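Do painted blocks teach counting? A small study of a toy set at Mostthorpe
Project report, second-year module in Play and Learning
Teguh Jugah

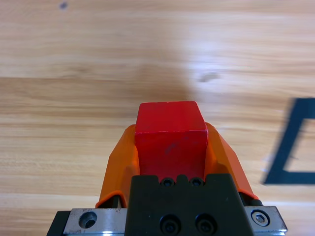

I chose coloured blocks because I was tired of reading that they are good for children. Every catalogue says so. The leaflet that came with our set, sold under the name Floneck, claims that plain cubes "build number sense from the first touch", and gives no source for it. I wanted to see whether any part of that would stand up in an ordinary playroom, with ordinary cubes that had already been used a good deal.

Background

The reading list for this module is kind to blocks. Most of the papers I found compare children who have block play with children who have very little play of any sort, and I don't think that tells us much about blocks. A child who gets an extra half hour with a patient adult will probably do better at several things, whatever is on the table. Only one of the studies I read gave the second group something else to handle, and there the gap between the groups was small enough that I would not want to build a lesson on it.

The material

The set has 42 cubes, red ones among them, with a smooth painted surface and slightly rounded corners. They came from the cupboard of the playgroup at Totcombe and were not new. I mention the wear because it turned out to matter. A red cube with a small dark scuff on one face is no longer the same as its neighbour, and children spot this sooner than we do. Several of them gave a marked cube a part in a game ("the hurt one", "the one with an eye"). As far as I know the leaflet was written with perfect cubes in mind.

What I did

I sat in on sessions at Mostthorpe through April, with 34 children in all, in pairs. Half the pairs had the cubes. The other half had a tray of mixed things from the kitchen drawer - spoons, lids, corks. I asked both groups to share things out fairly between two toy bears and to tell me how many each bear had. Afterwards they were free to play, and I wrote down any number word I heard.

My tutor, Dr Tuhumury, warned me that writing by hand would miss things, and it did. When two children talk at once I catch one of them at best.

What I found

Sharing out went about as well with the lids and corks as with the cubes. The cube pairs were quicker, but they were also quicker to stop, and in the free play they built towers and said very few numbers. The tray pairs argued more. They wanted to know whether a big lid counted the same as a small one, which seems to me a better question than any I heard over the cubes.

In total I noted about 600 number words. I had planned to make a chart of these, but one boy recited the numbers up to twenty whenever he was bored, and he accounts for a silly share of the total. With him left in, the cubes win. With him taken out, the tray does. I have put both tables in Appendix 2 and I don't trust either.

Problems

The groups were small and I knew which result I was hoping for. The children had met the cubes before and the tray was a novelty, so some of the interest in it may have been plain newness. I also changed the wording of my question after the first few pairs, when I saw that "fairly" confused them. Those pairs should have been dropped and weren't.

What I would do next

I would run it again with a second set of cubes, unmarked, to see if the scuffed ones get more talk. I would ask someone else to take the notes, and give the tray group a few weeks to get used to their corks before starting.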